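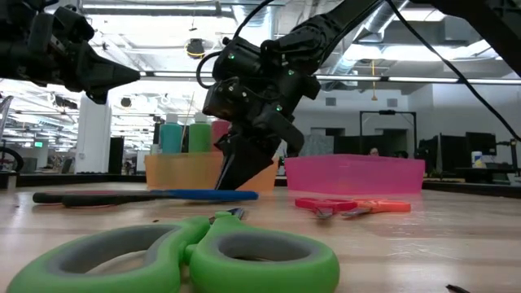 Scissors, green and red/orange, on a light wooden table

**Ticket: Stock export stops at 2,000 rows**
Opened: 2025-01-24
Product: Dotolen Inventory, web version
Customer: Karppinen Office and Craft Supply
Priority: Normal
Status: Resolved, follow-up open

## Problem as reported

Customer exports the full item list to CSV each morning and loads it into Ranix for reordering. The list in Dotolen shows 3,069 active items. The CSV has 2,000 rows plus the header. No error on screen. The download finishes and the file opens normally in a spreadsheet.

Items are sorted by department, so everything from Paper onward is missing. Adhesives, Cutting Tools and Desk Accessories are complete. Ranix treats a missing item as discontinued and took those items off the reorder list. Customer caught it when the toner order came up blank.

## Steps tried by customer

- Exported again from the same screen. Same result.
- Signed out and back in.
- Tried a second browser. Same result.
- Exported only the Paper department. This worked and all rows were present.

## Log

**Entry 1.** Asked for the export file and a screenshot of the export settings. Asked customer to pause the Ranix import until we know more. Customer confirmed it is paused.

**Entry 2.** File received. The last row is a complete record and the line ending is normal, so the file was not damaged in transfer. Row count is exactly 2,000. Looks like a limit being applied on our side.

**Entry 3.** Ran the full export from a support login on the same account. Got all 3,069 rows. Ran it again as the customer's user and got 2,000. The difference is tied to the user.

**Entry 4.** Compared the two profiles. The customer's user has a saved view called "Cutting tools recount," made last May. It has the filter turned off, but "Limit results" is still checked with a value of 2,000. The item screen ignores this setting when no filter is active. The export does not ignore it.

**Entry 5.** Asked customer to do the following:

1. Open Items, then Saved Views.
2. Select "Cutting tools recount."
3. Uncheck "Limit results" and save.
4. Go back to All Items and run the export.

**Entry 6.** Customer reports the full row count in the new file. They also asked why this started now if the view is from last May. Checked the account history. The view was set as the default 8 days ago, when the account was moved to the new Brukeck hosting. The old server did not carry default views into exports.

**Entry 7.** Customer turned the Ranix import back on. Most items returned to the reorder list. Two items still show as discontinued. Both had been edited by hand in Ranix while the import was paused, and Ranix keeps manual edits over imported values. Customer cleared the manual flag on both and they came back on the next import.

## Cause

A row limit in a default saved view was applied to exports without a warning.

## Follow-up

- Bug filed: export should use the same rules as the item screen.
- Request filed: show the row count before download.
- Still to check: other accounts moved to Brukeck with a default saved view.

Customer agreed to close the main ticket. Leave the follow-up open until the account check is done.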